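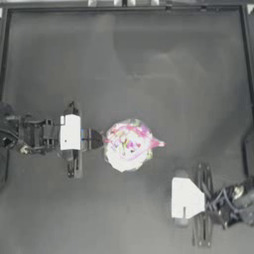
Cluvstead bench mat, gray, large
Reviewed by Trinidad Padilla, October 15, 2024

I look after one two-arm cell at Vudstead. It picks up small bagged goods and sets them down again, most of the day. The old mat had curled at the corners and the left arm's fingers kept catching on it, so Crisanto Lumbao ordered this one. It cost 346 with shipping.

Fitting it took the two of us most of a morning. Park both arms, power off, lift the old mat, clean the table. The new one lies flat right away, which the old one never did. It is a bit thicker, so every pick height was wrong afterward — I had to touch off both grippers again and edit 37 saved points by hand. Nothing in the leaflet warns you about that.

Good: it wipes clean with a damp rag, and a finger that comes down too low leaves a mark but doesn't cut it. Thin plastic slides on it just enough for the jaws to get under.

Not so good: it shines. Clear bags are hard enough for the vision without a glare patch, and we had nearly 2 weeks of missed picks before Azadeh Nouri turned the lamp toward the wall. It also shows every smudge.

I check finger height each Monday-type restart now, meaning after any long shutdown, and retighten the finger screws then too. Four stars. I'd buy it again, but I'd ask for the matte one.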